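Droits résiduels : comment se calcule la rémunération d'un second rôle

Eusebio Echeverri a tenu pendant 11 saisons un rôle récurrent dans la série judiciaire Cusi. Il est aujourd'hui représenté par Milagros Urrego, chargée des contrats à l'agence Stiler. Nous les avons interrogés ensemble, en juin, sur la structure des cachets de télévision.

Le contrat initial

Le premier engagement d'Echeverri portait sur 3 épisodes, avec option de renouvellement au bénéfice du producteur, la société Nakham. « Le cachet était fixé par jour de tournage, avec un minimum garanti par épisode, explique-t-il. Les journées de doublage et de raccord étaient facturées à part, à un taux inférieur. »

Milagros Urrego précise que l'option gelait le tarif pendant deux saisons. « La revalorisation n'intervenait qu'à la troisième. L'acteur supporte donc le risque d'un succès rapide dont il ne profite pas. » Au total, Echeverri apparaît dans 89 épisodes.

La série comptait par ailleurs une doublure attitrée pour les plans de coupe, payée à la vacation et sans droit de suite. Echeverri n'a découvert cette différence de régime qu'en lisant la convention annexée à son deuxième contrat.
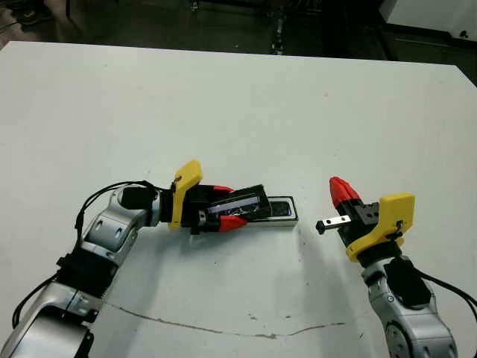 Les rediffusions

L'assiette des droits résiduels dépend du mode d'exploitation. Pour une chaîne hertzienne, un pourcentage dégressif du cachet est versé à chaque passage. Pour la plateforme Faser, qui a repris le catalogue, le calcul repose sur un forfait annuel réparti au prorata des épisodes crédités.

« Le premier relevé de la plateforme affichait environ 400 euros pour l'année, indique Echeverri. La télévision m'en rapportait davantage en un trimestre. »

Selon Milagros Urrego, l'écart tient à la rédaction de la clause d'exploitation numérique, antérieure à la diffusion en continu. L'agence demande désormais un plancher par territoire et un droit d'audit des relevés. « Nakham a accepté l'audit. Le plancher reste en discussion. »

Echeverri tourne actuellement un long métrage, payé en cachet unique, sans intéressement aux recettes.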